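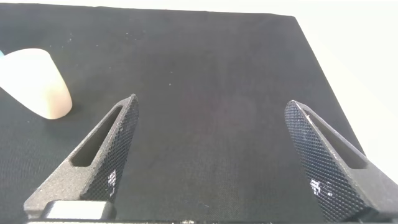
Blick der Handgelenkkamera auf die schwarze Arbeitsfläche, Greifer geöffnet

Zwischenbericht der Robotik-AG Notorlow an den Förderkreis
Berichtszeitraum: Februar bis September
Stand: 27. September 2022
Verfasser: Osian Landeg, Projektleitung

1. Stand des Projekts

Die AG hat im Februar mit der Arbeit am Greifarm Min begonnen. Ziel laut Antrag ist ein Arm, der kleine Gegenstände von einer Arbeitsfläche aufnimmt und in eine Schale legt, ohne dass jemand die Position vorher eingibt. Der Arm ist aufgebaut und läuft. Das Aufnehmen gelingt bei den meisten Teilen, das Ablegen in die Schale ist noch unzuverlässig. Der Zeitplan wird bei der Mechanik eingehalten, bei der Software liegen wir vier Wochen zurück.

2. Mechanik

Die Greiffinger haben die Schülerinnen und Schüler selbst konstruiert. Die erste Ausführung war massiv und brach zweimal am Ansatz. Die jetzige läuft spitz zu und hat einen Längsschlitz. Auf den Innenseiten sitzen Griffflächen mit Rautenmuster. Mit glatten Innenseiten waren runde Teile beim Anheben regelmäßig weggerutscht, vor allem wenn sie nicht mittig gefasst wurden.

Offen ist die Befestigung am Greiferkörper. Nach längeren Testreihen lockert sich die Verschraubung am linken Finger, danach stehen die Spitzen nicht mehr auf gleicher Höhe. Die Gruppe Mechanik prüft gerade eine zweite Schraube je Seite. Bis dahin wird vor jeder Testreihe nachgezogen und das im Laborheft abgezeichnet.

3. Kamera und Arbeitsfläche

Die Kamera sitzt am Handgelenk des Arms und sieht beide Finger von hinten. Das war eine Entscheidung der Gruppe Software nach einem Versuch mit einer fest montierten Kamera über dem Tisch, bei der der Arm im entscheidenden Moment das Teil verdeckte.

Die Arbeitsfläche ist seit Juni mit schwarzem Stoff bezogen. Helle Teile heben sich davon gut ab. Nachteilig ist der Staub: Fusseln erscheinen im Kamerabild als helle Punkte und wurden anfangs als Teile gemeldet. Seit eine Mindestgröße eingestellt ist, kommt das nur noch selten vor. Abgebürstet wird trotzdem vor jeder Sitzung. Schwierig bleiben Teile am Bildrand. Ist ein Teil nur angeschnitten zu sehen, berechnet das Programm die Mitte falsch und der Arm greift daneben. Die Gruppe arbeitet an einer Suchbewegung, bei der der Arm zuerst seitlich verfährt, bis das Teil ganz im Bild ist.

4. Testreihen

Bis zu den Sommerferien wurden 442 Greifversuche protokolliert. Davon waren 103 Fehlversuche. Bei 70 Fehlversuchen lag die Ursache in der Positionsbestimmung, die übrigen verteilen sich auf abgerutschte Teile und auf Abbrüche durch die Steuerung. Die Protokolle liegen in der Schule und können eingesehen werden. Nach den Ferien hat die AG die Versuchsbeschreibung überarbeitet, weil die Einträge der beiden Gruppen nicht gut vergleichbar waren. Jetzt gibt es ein gemeinsames Formular mit Startposition, Teil, Ergebnis und Bemerkung.

5. Teilnehmende und Termine

Die AG trifft sich einmal wöchentlich nachmittags im Werkraum. Sie besteht aus zwei Gruppen, Mechanik und Software. Zum neuen Schuljahr sind drei Teilnehmende nach ihrem Abschluss ausgeschieden, fünf aus der achten Klasse sind dazugekommen. Die Einarbeitung übernehmen die Älteren. Das kostet im Moment Zeit, die bei den Tests fehlt.

Im Juli war die Gruppe einen Tag bei der Firma Rindent und hat dort eine Fertigungszelle besichtigt. Die Fahrtkosten wurden aus dem Ansatz für Exkursionen bezahlt.

6. Mittelverwendung

Material und Elektronik sind beschafft. Für Filament und Ersatzteile wurden 44 Euro mehr ausgegeben als geplant, Grund waren die gebrochenen Finger der ersten Ausführung. Der Betrag wurde durch den nicht benötigten Kamerahalter über dem Tisch ausgeglichen. Eine Erhöhung der Fördersumme beantragen wir nicht. Die Belege gehen mit getrennter Post an die Geschäftsstelle.

7. Nächste Schritte

Bis zu den Herbstferien soll die Befestigung der Finger geändert und die Suchbewegung fertig sein. Danach folgt eine neue Testreihe mit denselben Teilen wie vor den Sommerferien, damit die Ergebnisse verglichen werden können. Für das Ablegen ist eine flachere Schale vorgesehen. Die Teilnahme am Schülerwettbewerb in Alton ist weiterhin geplant. Die Anmeldung ist abgegeben, die Kurzbeschreibung des Projekts schreibt die Gruppe Software.

Vom Förderkreis benötigen wir eine Rückmeldung, ob Restmittel aus dem Posten Elektronik in das nächste Kalenderjahr übertragen werden können.

Osian Landeg
Robotik-AG Notorlow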